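4.3 Running the utensil demo for visitors

Read this before the doors open. Reading it with 44 people watching has been tried.

1. Lay the black cloth and pull it flat. Creases are fine. Lumps are not, as the arms treat them as furniture.

2. Set the caddy in its wire rack on the drip tray, near the back edge of the table, long side facing you.

3. Load the left and right compartments and leave the middle one empty. Visitors will offer to fill it. Thank them.

4. Stand the sauce bottle to the right of the caddy with its cap screwed on. Check the cap again.

5. On the Tinine panel, choose Open Day and set speed to 300. Higher numbers are available and were enjoyed once, by Iker Olmedo, in May.

6. Bring both arms to the start position and wait 3 seconds before pressing Run.

Note: The grippers do not need to match at the start. Someone in the front row will point this out anyway.

CAUTION: Keep hands, sleeves, lanyards and small children behind the tape while the arms are powered. An arm that is standing still is still powered.

CAUTION: Check that each cable hangs free. If one snags, press Stop and free it by hand. Do not ask the other arm to help.

7. After 3 runs, press Pause and take questions. For "Can it cook?" see the card by Tharindu Marikar, which says no at some length. 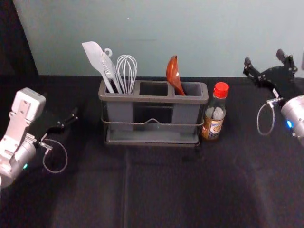

Figure 4-3. Caddy, sauce bottle and both arms at the demo table.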